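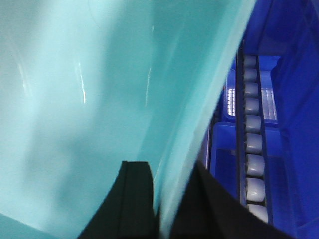 Mellden moves packing line to returnable turquoise containers

October 2025 — Packing firm Mellden has switched the first part of its Simiyu site from cardboard to returnable plastic containers supplied by Evota. The change follows a trial that began in March with 500 containers. There are now 1,547 in use across three packing lines.

The containers are light turquoise, with smooth walls that can be wiped down between trips. Customers send them back empty and they go round again.

"Cardboard was fine until it got damp," said Hiyori Kinoshita, packing manager at Simiyu. "We wanted something we could wash, stack and send out again the same afternoon."
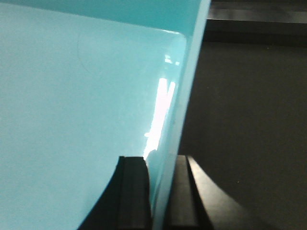 One of the turquoise containers, with its thick rounded rim.

Staff at Simiyu have had training on the new stacking and cleaning routine. The Ukoditz depot will change over next — 12 customers there have already agreed to take deliveries in the containers.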